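Tags: Home & Garden > Tables and Desks > Surface care

Scuffs on a matte brown tabletop – clean, oil or leave alone??

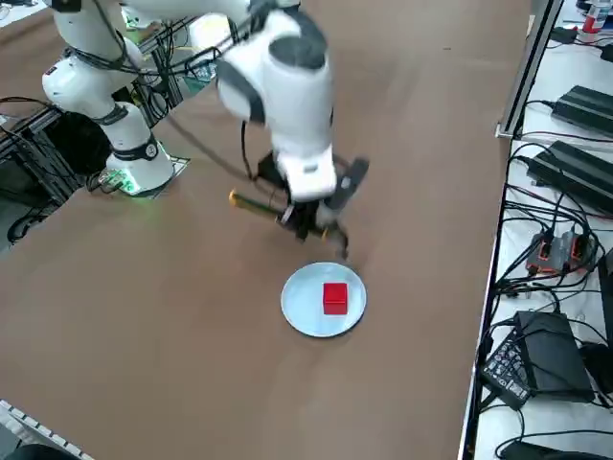

So I've had this table since August, big brown thing, matte finish, and it's mostly fine but there's a few faint scuffs and little marks. Worse toward one corner. Plates get slid around on it a lot, which I guess is the problem. My everyday plates are light blue with a low rim and I never checked the undersides till last night. One of them has a rough ring on the bottom you could sand a door with.

What I know about the table – not much. Got it second hand from a place in Premurcombe that was closing down. Seller thought it was an Estow top but there's no sticker under it, no stamp, nothing. Can't tell if it's real wood, veneer or some kind of coated board. Edge looks the same as the top all the way round so no help there.

Tried so far:

damp cloth – nothing
dish soap, warm water – maybe a tiny bit better, maybe just my eyes
a pencil eraser – took one mark right off!! did nothing on the next 3

The scuffs don't catch a fingernail. You only see them when the light comes in low, like 4 in the afternoon. Straight overhead you'd hardly notice.

Questions, sorry theres a few:

Is it worth doing anything or do I make it worse? My sister in law says furniture oil. My neighbor says never ever oil something matte.

If I do sand it, what grit? I have a half sheet of 400 left over from a shelf.

And what do I put under plates so it stops happening. Don't want a tablecloth, I like the bare top. It gets wiped down every day, sometimes twice.

Thanks in advance, trying to sort it before people come for dinner.

3 answers

Answer 1 – marked helpful

Don't sand it. Not yet anyway. You don't know what the top is and if it's veneer or a printed board you can go through the color in no time, and there's no getting it back.

The eraser thing is your best clue. If a mark came off with an eraser it was never a scratch, it was stuff from the plate left sitting ON the finish. Unglazed plate bottoms do this all the time, they're basically chalk. So some of your marks are transfer and some are real scuffs and you treat them differently.

For transfer marks:

White melamine sponge, barely damp, and I mean barely. Almost no pressure. Few passes, stop, wipe with a clean cloth, look again from low down. Do it somewhere nobody sits first. The sponge is a very fine abrasive so on a matte top the risk is you polish a shiny patch, and a shiny patch on matte looks worse than the scuff did. If the test spot goes shiny, stop, stick with the eraser.

Plain white eraser by the way. The pink ones can leave color behind.

For real scuffs that don't catch a nail – find out what the surface is before you put anything on it. Look underneath. Any screw holes or a cutout? Bare edge of a hole will tell you in 2 seconds. Solid wood looks like wood all the way through, with grain. Chipboard looks like pressed crumbs. Veneer is a thin skin over something else.

If it's oiled wood – a thin coat of matte hardwax oil, rubbed in, all excess wiped off, leave it overnight. Do the whole top, otherwise you get a dark blotch.

If it's lacquered or coated board – oil just sits there and goes sticky and picks up every crumb in the house. So your neighbor is half right. It's the sealed part that matters more than the matte part.

Water drop test if you can't tell. Small drop, leave it 9 minutes or so, wipe. Darker spot under it = it soaked in, so open or oiled wood. No change = sealed. The spot should dry back out, but again do it where it doesn't show.

Then the plates. Run your thumb round the foot of every one. Rough ones, you can smooth the foot ring with wet and dry paper. That's where your 400 goes! Wet the paper, go round in circles, rinse really well, and don't breathe the dust if you ever do it dry (don't do it dry). Takes a couple minutes a plate. I did my whole cupboard one evening and haven't had a new mark since, and we're not careful people.

Good luck with dinner. With plates and glasses on it, no one is going to see a thing.

Answer 2

Just leave it imo. It's a table. I have a Yazıcı one way older than yours, covered in marks, couldn't care less.

If it really bugs you, a walnut. Rub the nut on it. Works on brown.

Answer 3

Bit of both from me. Agree on no sanding. Disagree on walnut if the top is sealed, you're only smearing nut oil about, it looks good for an hour then it's gone. And check if anyone coming over has a nut allergy before you try it on a dinner table, please.

On the what-goes-under-the-plates part as it only got half answered – there's small clear silicone dots, sold for cabinet doors. They do stick to plate bottoms but they come off in the dishwasher and you find them in the filter. Gave up on that.

Cork mats are fine if you don't mind the look. Felt ones slide. I ended up with the thin Stallia placemats, the woven kind, and they go in a drawer when we're done eating so the top stays bare most of the day. Wipe underneath them too, grit gets trapped and then you've got sandpaper under your mat, same problem all over again.

Also your cloth. If you wipe every day, look at the cloth. Those green scouring pads, even the worn out ones, will put fine marks all over a matte top, and marks you only see in low light sounds a lot like that. Soft cloth, rinse it, wring it. Shake the crumbs off first, don't drag them across.

And lift plates, don't slide. I know. Try telling my kids.

Comments

did the drop test, no change at all, so sealed. no oil then. neighbor very pleased with himself

update from me again – eraser plus tiny bit of sponge got most of them. 2 left near the corner and I can live with it. doing the plates tomorow

What brand of sponge? Mine took the sheen off a Formica counter so I'm scared of them now

any plain white one, they're all the same stuff. test first like the answer says

Walnut worked great for me on a bookcase, just saying

a bookcase doesnt get wiped twice a day

Does the 400 paper thing work on mugs? Mine leave gray rings

yes same thing, foot of the mug only, keep off the glaze

Last updated: August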